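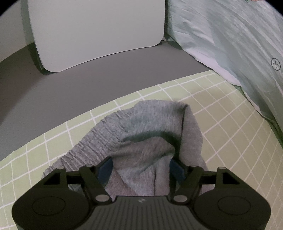 Which haggadah for a mixed table?

umden_baker
Hello all, and sorry in advance for the ramble. We're hosting the seder this April for the first time since my mother-in-law moved to Amport, and there will be 10 of us, half of whom have never been to one. Our old booklets are falling to bits and the English is all thee and thou, which I love but the teenagers do not. Can anyone suggest something with the full Hebrew, a readable translation and not too many essays in the margins?

plumtree
How lovely, you'll have a grand evening! We've used the Daltico one for years. Hebrew on the right, English on the left, and the songs written out in our letters too, so guests can join in with the chorus even if they can't read a word of it. The pages do come loose after a few goes with the wine, I'm afraid.

Third Cup
I'll disagree gently with plumtree. The Daltico leaves out most of the second half after the meal, and to my mind that's where the best singing is. The Tahiri edition is all there, commentary at the back where it can't get in anybody's way.

plumtree
Fair point about the second half, though with small children we're lucky to reach the meal before 10! I'd sooner have a short seder that people enjoy than a long one they sleep through.

Third Cup
Then skip pages on the night. You can't skip to pages that aren't printed — that's all I'm saying.

oldmarrow
Could you share one good copy between two? We always have, and it gets shy people talking to their neighbour.

umden_baker
Thank you, all of you. I'm leaning towards five of the Tahiri and sharing, and I'll keep one of the old ones by my plate for the thee and thou. Does anyone know if the songs are written out in English letters in that one as well?

Third Cup
Only the last four. I can type up the others for you if you like.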